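2023-01-24

Writing this fast before I lose the order of it. Hand still sore. Not bad, just sore, a fat red line across the side of the thumb and a nail that's going to go purple by tomorrow. Could have been so much worse and I keep going back over the so much worse part.

So. Morning. Came in early to get the arm up before everyone needed the bay. Skasholm arm booted fine, Dadero controller booted fine, gripper came up with the force reading already sitting at 4 newtons with nothing in it. Wrote that down. Did nothing about it. First mistake of the day and it was before coffee. We've all gotten so used to that number being a bit off that I just hit zero and carried on, same as I did last week, same as Ettore does.

Ran the pick and place with the tea bottles. Started okay. Approach good, close good, lift good, set down a little heavy but good. Then one where it closed and kept closing. You could hear the motor go up. Bottle went from bottle shape to not bottle shape, cap popped, tea up the column, tea on the mat, tea in the keyboard tray. Force on the screen said 12. Flat 12 the whole time it was squashing the thing. Limit is set at 70, so as far as the controller was concerned all was well and it had loads of room.

Hit stop. Soft stop, the one on the screen. Arm stopped. Gripper stopped too, in the sense that it stopped moving, it did not stop squeezing. I want that written down clearly as I know I will tell this story later and make myself sound smarter. I knew the soft stop leaves the fingers powered. I've told new people that. It's on the card by the bay gate, I wrote the card!

And then I reached in to pull the bottle out.

Gate open, arm in hold, bottle leaking, and me thinking about the keyboard. Got my left hand around the bottle and tugged. Bottle shifted, the fingers felt the gap and went after it. Thumb between bottle and pad. Not fast. That's the weird thing, it was slow, I watched it and still didn't get my hand out. Yelled. Ettore Mazza came across the bay from the bench and slapped the red button, the real one, and the fingers went slack and that was that. Whole thing was maybe as long as it takes to read this paragraph. Felt longer.

He didn't say anything for a bit. Then he said sit down. Then he said can you bend it. I could. Ice from the kitchen freezer, wrapped in the towel with the roosters on it.

Incident form. Two pages and it asks everything twice. "Was the guard in place." No. "Was the equipment isolated." No. "Was the operator trained." Yes, the operator wrote the training. Typed it one handed. Sent to the safety desk at Drosarach and got the auto reply and then ten minutes later a real phone call from a woman who was nice about it, which I found harder than if she'd been mad. She wants the bay locked out till someone has looked at it. Tag's on. Key is in her office now, not ours.

Then the rest of the morning looking for the actual fault. Had to do it from the logs since we can't power the thing.

What we found so far, in no good order:

The force channel is stuck, sort of. It reads, it moves a little, but past 12 it just doesn't go. Looked back through the logs and the ceiling has been there for a while. Every grip since the finger swap tops out at exactly 12. Three hundred and eighty grips and not one of them over 12. Wrote it as 380 in the report and then sat there staring at it. How did none of us see a flat line. We plot this stuff! It's on the wall screen.

Ettore thinks the cable. New fingers came with a longer lead and it got tucked behind the wrist plate, and he reckons it's pinched there and one side of the bridge is half open. I think it's the scaling. The config for the new fingers has 1,000 in the gain field and the old one had a different number entirely, and the comment next to it just says "check this". My initials. I don't remember typing it. We argued a while, no heat in it. Could be both. Can't tell till the lockout's lifted and we can put a meter on it.

The watchdog should have caught it. It's meant to trip when the fingers keep moving and force doesn't rise. It was off. Commented out in the startup script with a note about false trips from Dadero updates. Not me this time, but I saw that note in the fall and scrolled past it. So no medals for me there.

And the creep after the stop. That's not even a fault, it's how it's set up. Hold mode means hold, and if the object gets thinner it closes to keep holding. Great when you're carrying a bottle across a table. Terrible when there's a hand on the bottle. Asked for it to drop to position lock on any stop, soft or hard, and for the gate switch to cut the fingers as well as the arm. Should've been like that from the start. Ettore says he asked for the gate switch a year ago April. He has the email. Of course he has the email.

Called Grīnberga before lunch as they're expecting the bottle demo and I didn't want them hearing it sideways. Told them straight: gripper fault, somebody's thumb, bay locked. Long pause. Then the guy asked whose thumb and I said mine and he laughed, then said sorry, then asked if the demo was off. Said I don't know. He wants something in writing. Everyone wants something in writing. I have one good hand and it's the one that can't spell.

Ate half a sandwich standing up.

Afternoon was better. No arm, so we did hand collection with the hand-held gripper, upstairs at the big meeting table. No motor in that one, your own hand does the squeezing, so nothing's coming after your thumb but you. Ettore did the gripping mostly, I did a few with my right. The table was its usual mess and we left it, the training people like mess. Books, papers, that gift box with the red ribbon that's been there forever and has never been opened as far as I know.

Same green tea as this morning. Felt a bit silly being careful around it. First few tries I held it way too light, could feel it wanting to slide in the pads, and Ettore goes "it's tea, not a grenade". Got better. You do learn something doing it by hand, how little squeeze a full bottle needs to stay put, nowhere close to where our limit's set. 70 was a number picked for the heavy parts bins. Never got brought down when we switched to bottles. Putting that in the report too, it's getting long.

Also noticed, and this matters: pads. The ribbed ones grip a lot harder than the old smooth foam did. So if someone tuned the close force on the foam, and I think someone did, we've been squeezing too hard even on the good days. Look at the old bottles in the recycling, if they haven't emptied it. CHECK THIS TOMORROW before the bins go.
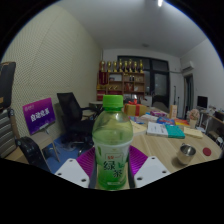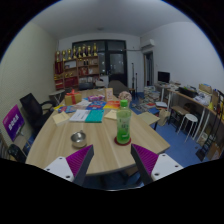
Green tea at the big table. Gripped in the top one, jaws open in the second.

Went back down after to look through the bay window at the thing with its tag on. Tea's dried on the mat, that'll be my job. Thought I'd feel angry at it and didn't particularly. Felt tired. Also kept tucking my thumb in my fist without meaning to.

Ettore drove me home, wouldn't hear of the bus. Talked about his boiler the entire way, I think on purpose. Dropped me at the corner and said don't come in early tomorrow. Might anyway. No I won't. Will see what the hand's like.

Things for tomorrow so I can stop carrying them:

recycling, bottles, photos of the dents
find who turned the watchdog off and when, not to yell, just need the date
gain value, get the sheet for the new fingers
ask for the meter and someone from Drosarach to be there when we open the wrist
new limit for bottles, and a line in the script that wont start without it
rewrite the gate card, bigger, STOP ON SCREEN DOES NOT LET GO
Grīnberga, something in writing
tell the others, all of them, properly, at the start of the day and not in a chat message
towel. wash the rooster towel

Mom called while I was writing this and I said work was fine. Will tell her when the nail's grown out.

Can't do the jar lid on the pasta sauce. Eating toast. Thumb's throbbing in time with the fridge, taking two of the white pills and going to bed.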